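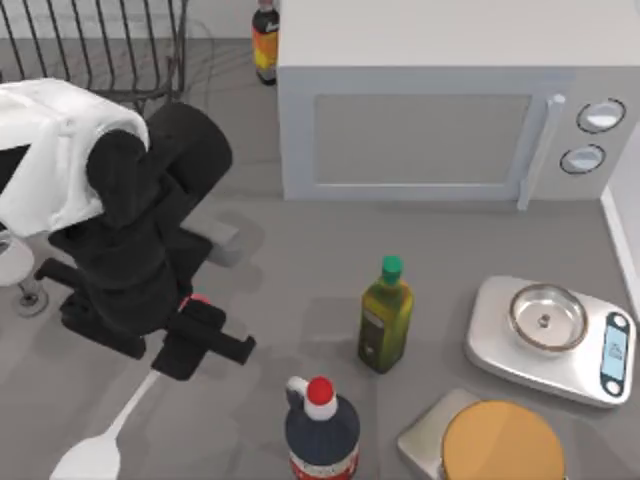 OPINION | HOME & KITCHEN

Leave the counter alone

By Analyn Lacson
2023-01-20

Gray again. Every kitchen I walked through last June was gray. Gray counter, gray cabinets, gray floor, one bowl of lemons for the listing photos. I looked at 34 places before I signed a lease. I can't tell you which was which.

I'm tired of it. Not of gray exactly, gray is fine, my grandmother's stove was gray. I'm tired of kitchens picked for the next person. You live there seven years and the whole time you're cooking in a room meant for a buyer you haven't met. Don't put in the green tile, it'll hurt resale. Don't hang the shelf. Don't, don't.

My friends on Suker Street tore out a yellow counter that was thirty years old and had nothing wrong with it. One burn mark. They'd saved up for the new one and good for them, it's their money. But I ate a lot of dinners at that counter and teh new one makes me want to use a coaster.

And who says it hurts resale? Agents, mostly. The guy showing me the Multar building told me color "dates a home." So does gray! Give it a few more years. We're all going to look at these rooms the way we look at avocado fridges now, only with less affection, I'd bet, as at least somebody liked the fridge.

Renters get it worse. My lease at Pimentel Court charges $500 if I paint and don't paint back. Fine. I painted. Kitchen wall, a loud orange, two coats over one long evening. Ugly by some standards. My sister hates it. I drink my coffee facing it every morning and I'm in a better mood than I was in the last place, which had a gorgeous counter and nowhere I wanted to sit.

So if your stuck with gray, okay. Put something on it. Leave the mixer out, leave the mail out, buy the awful rooster. And if you own the place and you want the green tile, get the green tile. The buyer can rip it out. They were going to anyway.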